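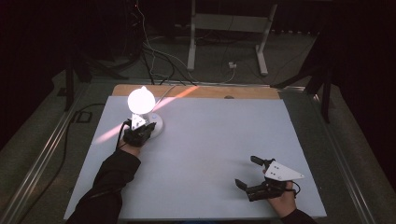

A table lamp is a small, movable lamp made to stand on a table, desk, shelf or chest. It gives light to a limited area and is normally used together with other lighting in the room. Larger lamps that stand on the ground are called floor lamps, and lamps with a jointed arm for reading or drawing are usually classed separately as task lamps.

History

Portable lamps burning oil or fat are among the oldest household objects. Most had an open dish or a closed body with a spout for the wick. Glass chimneys came into general use in the late 18th century and gave a steadier flame. Kerosene lamps spread quickly from the 1850s and were common in rural homes long after gas was available in cities.

Electric table lamps appeared in the last decades of the 19th century. Many early models copied the form of kerosene lamps, with a wide font-shaped body and a shade held on a ring. As few homes had wall outlets at first, a lamp was often wired to a ceiling socket by a long cord.

Parts

The base carries the weight of the lamp and in many designs holds the switch. A stem or body rises from it to the socket. In lamps with a fabric or paper shade, a wire loop called a harp often supports the shade from above. Globe lamps have no separate shade. The light source sits inside a rounded cover of frosted glass or plastic, which spreads the light and reduces glare.

Switches may be placed on the socket, on the cord or on the base. Touch switches, which respond to a finger on a metal surface, became popular in the 1980s. Three-way sockets, found mainly in North America, allow one bulb to be used at three levels of brightness.

Light sources

Incandescent bulbs of 40 or 60 watts were the usual choice for most of the 20th century. Compact fluorescent bulbs replaced some of them in the 1990s and 2000s, and LEDs have since displaced both in most markets. Because LEDs are small and give off little heat, they can be built directly into the lamp. Such lamps can be lower and lighter than older types, though in some models the light source cannot be replaced by the owner.

Collecting

Table lamps are collected by maker, material and period. The Tanimska lamp collection, assembled by Krystyna Górecki, contains 217 electric lamps, most of them made for bedside use. Its catalog was prepared by Eugeniusz Kaczmarczyk and groups the lamps by type of switch. Original cords are often missing from older pieces, and rewiring is generally accepted by collectors if the socket and base are left unchanged.

See also

Candlestick
Floor lamp
Lampshade
Night light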